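カテゴリー:情報社会学科 > プロジェクト演習 > 学生レポート

検索連動型広告における担当者異動と引き継ぎの問題
広告配信会社Totoraの事例から
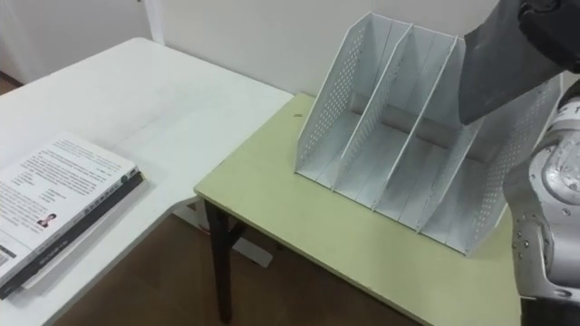
インターネット広告の会社では、製品を立ち上げた技術責任者が数年で別の会社に移ることが珍しくない。本レポートでは、中規模の広告配信会社Totoraを取り上げ、責任者の移籍が製品の開発にどう影響したかをまとめる。演習の課題は「企業の人事を製品の側から読む」であり、私たちの班は広告分野を選んだ。

1. 対象とした企業

Totoraは、個人サイトや地方紙のウェブ版に広告枠の仕組みを提供している会社である。掲載側のサイトにタグを貼ってもらい、ページの内容に合った広告を選んで出す。収入は広告主が払うクリック単価で、その一部をサイト運営者に分配する。

広告選択の仕組みは社内でMeesukと呼ばれている。もともとは社内文書の検索のために作られたもので、ページ中の語の重みを計算し、登録された広告文と照合する。これを広告配信に転用したのが、当時の技術責任者Danjuma Olaniyan氏である。氏はMeesukの開発チームを5年間率いたあと、交流サイトを運営するClanholmに移った。移籍先での担当は、利用者の投稿に合わせた広告の配信である。

もう一社、比較のためにPrunbyも調べた。Prunbyは価格比較サイトの運営会社で、広告配信を自社で行っている。こちらは同じ期間に責任者の交代がない。

2. 調査の方法

使った資料は、三社の公開している開発者向けブログ、変更履歴、採用ページ、および業界誌の記事である。このほか、Totoraの元社員と現社員、合わせて7人にメールで質問を送り、返信のあった人には追加の質問をした。Olaniyan氏本人にも連絡したが、在籍中の業務については答えられないという返事であった。そのため、氏の考えについて書いた部分は、すべて公開の講演記録によっている。

変更履歴は、移籍の前後1年ずつを対象にした。項目を「配信の精度」「管理画面」「不正クリック対策」「その他」に分類した。分類は班員二人が別々に行い、食い違ったものは話し合って決めた。どちらとも言えないものは「その他」に入れている。

3. 結果

3.1 変更の内容

移籍の前は、配信の精度に関する変更が中心であった。語の重みの付け方、短いページの扱い、同じ広告が続けて出るのを防ぐ処理などである。移籍の後は管理画面の変更が増え、精度に関するものは減った。不正クリック対策は前後でほとんど変わっていない。

ただし、これを移籍の影響とすぐに言うことはできない。元社員の一人は、精度の改善は移籍の半年ほど前から頭打ちになっており、営業部門から管理画面の使いにくさを指摘されていたと書いている。変更履歴を月ごとに並べると、管理画面の項目はたしかに移籍より前の6月から増え始めている。

3.2 引き継ぎ

引き継ぎの期間は約2か月であった。この間にMeesukの設計書が書き直され、後任のチームに渡された。現社員の回答によれば、設計書には処理の流れは詳しく書かれていたが、各種のしきい値をなぜその値にしたかは書かれていなかった。後任のチームは値を変えることを避け、結果として古い設定が長く残った。

例として挙げられたのは、本文が短いページに広告を出すかどうかの基準である。この基準は個人サイトの文章が長かった時期に決められたもので、写真中心のページが増えてからは合わなくなっていた。サイト運営者向けの掲示板にも、広告が出ないという書き込みが続いていた。基準が見直されたのは、後任の責任者が着任してからかなり後である。

3.3 移籍先での変化

Clanholmの側では、移籍から間もなく広告主向けの説明ページが改訂された。それまでの広告は、年齢や居住地などの登録情報だけをもとに出されていた。改訂後は、投稿や参加グループの話題も使うと書かれている。講演記録の中でOlaniyan氏は、検索や記事を読んでいる人は何かを探しているが、交流サイトにいる人は必ずしもそうではないため、同じ照合の方法では十分な結果が出ないと述べている。したがって、Meesukの方式がそのままClanholmに持ち込まれたとは考えにくい。

業界誌の記事には「Totoraの技術がClanholmに渡った」とするものもあったが、根拠は示されていなかった。

3.4 Prunbyとの比較

責任者が替わっていないPrunbyでも、管理画面の変更は同じ時期に増えていた。理由は採用ページから推測するしかないが、小口の広告主を増やす方針を掲げており、専任の営業担当がつかない客が自分で設定できるようにする必要があったと思われる。Totoraの変化にも、同じ市場の事情が含まれている可能性がある。一方、しきい値の見直しはPrunbyのほうが頻繁で、変更履歴には理由も一行ずつ添えられていた。

4. 考察

開発の重点が移ったことについては、責任者の移籍よりも広告主の層が変わったことの影響が大きいと考える。Prunbyでも同じ動きが見られたからである。移籍の影響がはっきり出ているのは、しきい値の管理のほうである。値を決めた経緯を知る人がいなくなると、後任は変更の結果を予測できず、手を付けにくくなる。

中間発表では、先生から「設計書に理由まで書けば解決するのか」という質問を受けた。元社員の回答を読み直したところ、しきい値の一部は試しながら決めたもので、はっきりした理由がなかったという。この場合は理由を書くよりも、試した値とそのときの結果を残しておくほうが役に立つはずである。Totoraが現在どのような記録を残しているかは、今回の資料からはわからなかった。

5. 調査の限界

変更履歴は会社が公開すると決めたものだけであり、内部の変更は含まれない。特に不正クリック対策は手の内を見せないために公開を控えることが多いと考えられ、件数をそのまま作業量と見ることはできない。回答者の選び方にも偏りがある。元社員は連絡先を公開している人に限られ、営業部門の出身者からは返信がなかった。

また、クリック率や売上の数字は手に入らなかったため、変更が業績に結びついたかどうかは扱っていない。後期の演習では、サイト運営者の側に聞き取りを行い、広告の出方の変化をどう受け止めていたかを調べる予定である。質問票の案は班の共有フォルダに入れてある。

当サイトでは、利便性向上のためにクッキーを使用しています。閲覧を続けた場合、クッキーの使用に同意したものとみなします。 同意する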